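Marks on walls and furniture: which of the old tricks are worth the bother

I have been collecting household cleaning tips for years, mostly so I can argue with them. My aunt kept a biscuit tin of cuttings, and when it came to me I started trying them out in the house in Bristbridge. A fair number are rubbish. What follows is what I'd say about the ones that come up most often.

Toothpaste on scuffs

Every list has this. Toothpaste is a mild abrasive, so yes, it will take off a scuff, along with a little of whatever the scuff was sitting on. On gloss skirting you may get away with it. On matt emulsion you will swap a dark mark for a shiny one, and the shiny one is there until you repaint. I did this in the hall and can still find the place at 7 in the evening when the light comes in sideways.

Bread

Rubbing a wall with a ball of white bread does lift loose dust and soot. It does nothing for grease, and it leaves crumbs along the skirting. A dry sponge is less silly and you don't have to eat the rest of the loaf.

Mayonnaise for white rings

The idea is that the oil creeps into the finish and pushes the moisture out. Perhaps. I left it on overnight on an old side table and the ring was fainter by morning, but I have also left a ring alone for a fortnight and seen it fade by itself. Nobody writing these tips seems to have tried the second method. If you must put something on, use a dab of plain petroleum jelly, which at least doesn't smell of sandwiches.

Pulling furniture away from the wall

This one I believe in. A table shoved hard up against paintwork rubs it every time somebody leans on the other side, and you end up with a line that no amount of wiping will shift.

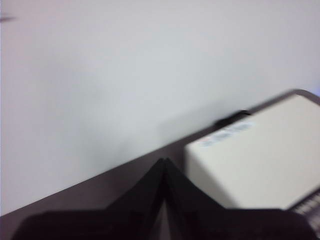

Felt pads

Two small pads stuck to the back edge of the table will do more good than any cleaner. The trouble is the glue. The cheap ones slide off in warm weather and leave a sticky smear that collects fluff. Arūnas Lill, who used to run the hardware counter at Baptista, told me to wipe the wood with meths first and leave the pads overnight before pushing anything back. Mine have lasted since January. Test the meths somewhere hidden, as it will strip some polishes.

Miracle sponges

The Akelora ones were £2 a packet when I last looked and they work much as fine sandpaper works. Use them damp, press lightly and stop as soon as the mark goes. The packet says "safe on all surfaces". I tried one on a dark matt table top and got a pale patch the size of a saucer.

Tea for dark wood

Cold black tea is supposed to revive the colour. Ola next door swears by it. I did half a table and left the other half alone, and she picked the wrong half as the improved one. Draw your own conclusions.

What I really use

Warm water, a drop of washing-up liquid, a cloth wrung out until it hardly drips, and a second cloth to dry. Start at the bottom of the wall and work up so that dirty runs don't streak the dry paint. Keep a jam jar of the leftover emulsion, with the name of the colour on the lid.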